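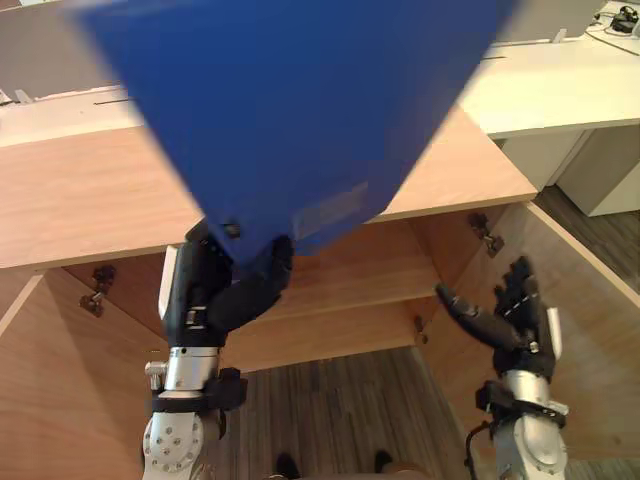 Clisden robot team passes 1,000 cupboard runs

Wednesday, April 22, 2020

I've been pestering the folks at Stumemlow for news since the summer, and this week they finally gave me some I can print. Their Bastos project, the one teaching a two-armed robot to put things away in ordinary office furniture, has passed 1,000 recorded runs. That's the number they told everyone they were chasing back in January, when I first went out to Clisden for a look, and I'll admit I thought they were dreaming!

If you missed my earlier piece, the short version is that Bastos is a collecting project. Stumemlow already has the robot. What it wants is a big, tidy pile of examples showing that robot doing a plain household or office job, start to finish, with the cameras running and every joint movement saved alongside. The pile then goes into Graser, the company's learning software, which tries to work out for itself how the job is done. A person steers the arms during each run, and Graser gets the recording afterwards.

The job at the moment is a cupboard. Light wood, two doors, one shelf inside, the sort of thing you'd stash printer paper in. The robot opens up, picks up something blue and flat-sided, gets it onto the shelf and shuts the doors again. I've made that sound easy and I shouldn't have. I had a turn at the controls on my visit and spent most of it nudging a door back and forth with one finger (the robot's finger, that is) while everyone in the room was very polite about it.

Anong Tanasarn runs the collecting side of Bastos and was good enough to ring me back twice. She told me the doors eat up far more of the day than the lifting does.

"A door moves when you touch it, and it moves when you didn't mean to touch it," she said. "You brush it with a wrist on the way past and now your nice open cupboard is half shut. We keep those runs. If the person driving sorts it out and carries on, that's gold for us."

I asked what happens to the ones that can't be rescued. They're kept as well, she said, but they get a label of their own and they don't count toward the total. So the 1,000 is finished runs only, which I was pleased to hear, having seen a few counts over the years that got a bit generous.

A good day is roughly 30 runs. That surprised me on the low side until Anong walked me through it. Each one has to be set up fresh, and the set-up has to be a little different from the last: cupboard turned a few degrees, one door already ajar, a box already on the shelf so there's less room to work with. Then somebody watches the recording back and marks where each stage begins and ends -- reach, grasp, place, let go, close. The marking takes longer than the run does.

There are 4 drivers on the roster and they swap often. Part of that is tired arms. The other part is that people have habits, and Graser picks them up. One driver always went for the right-hand door first, and an early version of the software got so keen on right-hand doors that it would reach for one even when it was wide open. They've been mixing up the order on purpose ever since.

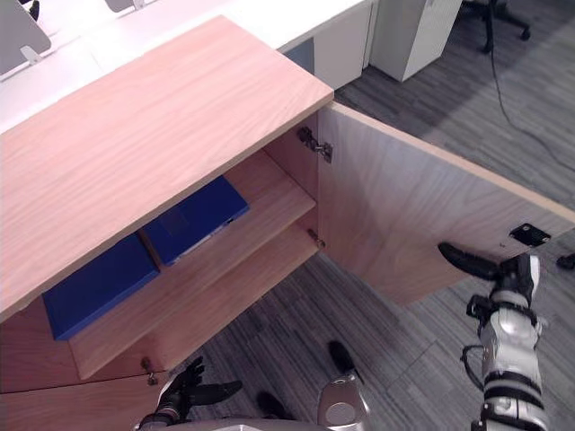
Why the cupboard keeps changing

I had assumed they'd want everything lined up exactly the same way each time. Anong laughed at me a little for that one. A robot that has only met a cupboard square-on, at one height, with an empty shelf, has learned that one cupboard on that one afternoon, and the minute someone bumps it with a chair the whole thing falls over (so to speak).

So the team works from a list. Some runs start with the shelf clear, some with one box on it, some with two. Some are done in good light and some with the blinds down. The furniture stays where it would normally be, desks and cables and office chairs and all, and no one hangs a sheet behind the cupboard to make things simpler for the cameras. I like that. My own office looks much the same.

What the wrist cameras are for

The view from the head is good for the big picture: where's the cupboard, is the door open, which way is the box pointing. Once a hand gets in close it can block the very spot you want to see, and that's where the wrist cameras come in. They look out past the robot's own hardware at whatever is just in front of it, and the footage is odd to watch at first. There's a lot of black machinery and a lot of wood grain. Anong says Graser doesn't mind a bit, and that small landmarks such as a screw head or the edge of a panel could turn out handy for judging distance. They haven't tested that properly yet and she was careful to say so.
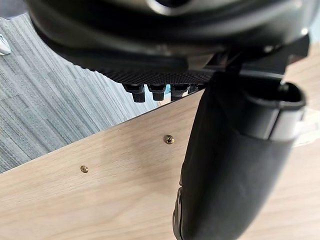 Close-up from a wrist camera, with two screws in the wooden panel. Photo: Stumemlow

Next on the list

With the target passed, the recordings are going through one more check and then into a fresh round of training. Stumemlow plans to try the new Graser on 3 cupboards it has never met, including one with sliding doors, and Anong isn't making any promises about that last one. "Ask me about the sliding doors when I've had some sleep," was how she put it.

The collecting itself is on a slower schedule for now, with one driver in the room at a time and most of the marking-up being done from people's kitchen tables. Drawers are meant to be the next job once things pick up again. I've asked for another go at the controls when visitors are allowed back in, and I've been told I can have one as long as my runs go in the other folder.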